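Paewai Peg Puzzle: Questions We Get

How many pegs are in the box?
868. Please don't write to say you have 867 until you've checked under the couch.

Do I need a special board?
No. A sheet of plain paper on a table does fine. Dark tabletops make the edges easier to find.
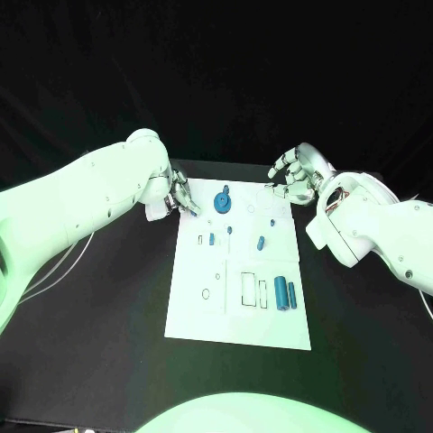 White paper on a black tabletop, blue peg at the upper left.

Can I get just one spare peg?
Yes. Write to Fletcher Donnelly in Jarnville and name your color.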